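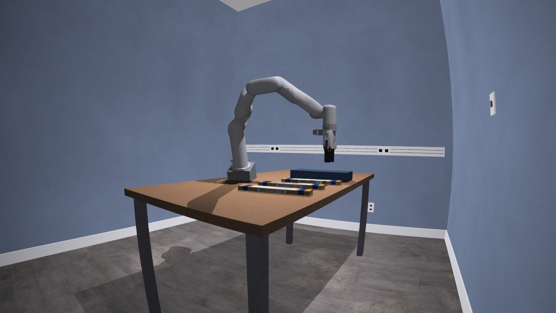 木桌与浅灰色机械臂，墙面蓝色

七月，上午

今天接着做兔子那一页的分步稿。上周的版本一共11步，拿给 Nandi Dlamini 看过，她的意见是前面太碎，后面跳得太快：头和身子两个圆分成了三步，到了脸部却一步就画完眼睛、鼻子和三瓣嘴，初学的人肯定跟不上。

重新排了一遍，压到7步：

1. 头的圆，身子的蛋形，轻轻打底，不要压笔。
2. 十字辅助线，横线放在头的下三分之一，脸会显得小一些，更幼。
3. 两只耳朵。左耳直立，右耳从中间折下来。
4. 眼睛和鼻子，眼距放宽到一只半眼睛。
5. 嘴和腮。腮要超出头的轮廓线。
6. 前爪、后脚、尾巴。后脚画长，不然像熊。
7. 描线，擦掉底稿。

第3步还是有问题。折耳那里如果先画外轮廓，折痕的位置总对不上，改成先点出折点，再往两边拉线，试了几张，顺多了。正式稿里要把折点标成红色小点。

纸和笔的记录：Vello 的素描纸底稿擦两遍就起毛，描线时墨会顺着纤维走，耳尖的细线全糊了。换 Vivine 的光面纸，线干净，但干得慢，手侧一蹭就花。最后底稿在 Vello 上画，透光台上描到 Vivine，描完放一边，先去画下一张。多一道工序，可以接受。

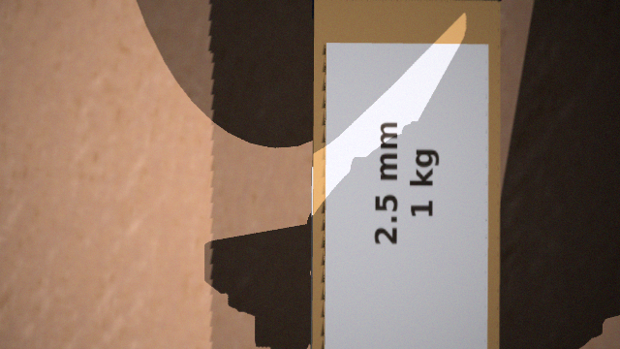 本页最后修改：七月，16:40

下午试上色。身体用暖灰，腹部留白，耳朵里面淡粉。之前用的粉太艳，屏幕上看还行，印出来像口红。饱和度往下拉了一截，又打了一张，舒服些。阴影只放两处：下巴底下和后脚内侧。再多就不像卡通了，整只兔子会变脏。

扫描参数记一下，免得下次又忘：线稿用400 dpi灰度，阈值手动调，自动的会把胡须吃掉。导出长边3000像素，给 Doolan 排版用。他们上次说收到的文件带着彩色背景层，这次导出前先合并再检查一遍。

视频那边也有进展。Nandi 觉得描线那段应该保持原速，其余可以加快。我同意，描线时手腕怎么转、什么时候抬笔，加速以后什么都看不出来。旁白还没录，稿子先按七步写，每步两三句话，少用“很简单”这类词，有人画不好听了会泄气。

表情练习另做一页附在后面。同一个头，只改眉毛和嘴：高兴、生气、困、吃惊。困的那个最难，眼皮线压低以后容易变成不屑，把嘴画小、稍微张开一点，才像要打哈欠。 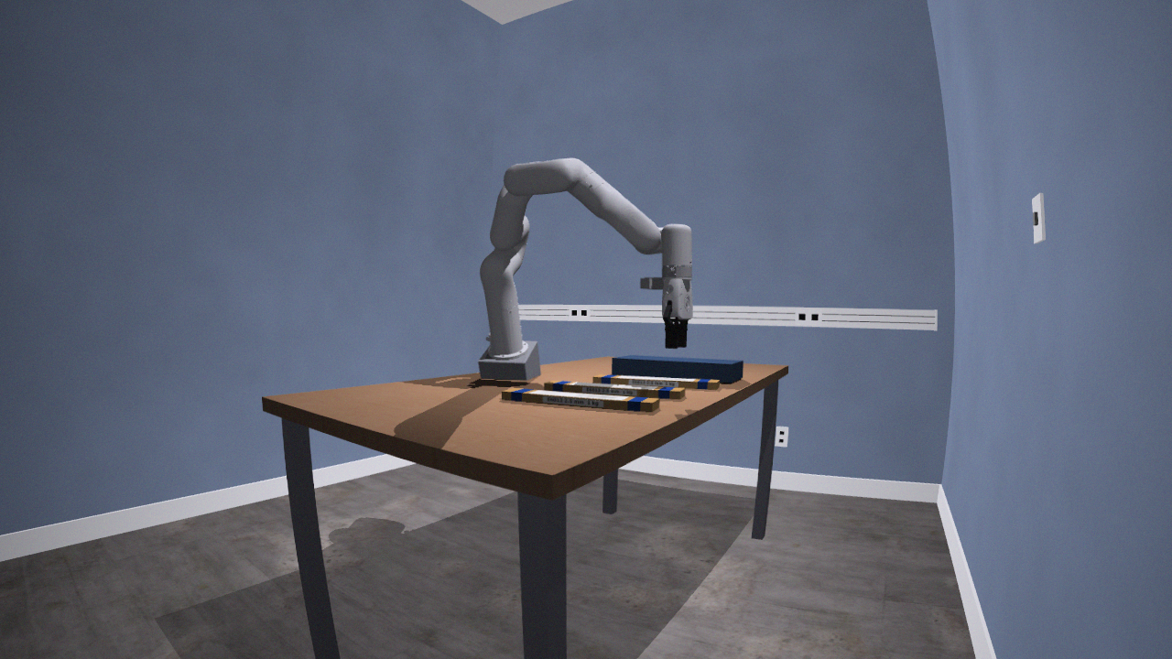

## 待办

- 折耳一步重画，折点标红，旁边放一张错误示范
- 表情页里“吃惊”的眉毛再抬高，现在离眼睛太近
- 问 Brirkham 的画室要不要单独的打印版，他们那边的孩子年纪小，线条要加粗
- Vivine 纸剩得不多，要补
- 下一只画猫还是鼠，等 Nandi 定。我倾向猫，头部的打底方法可以沿用兔子的，只改耳朵和腮
- 旁白初稿写完先自己念一遍，对着画面掐时间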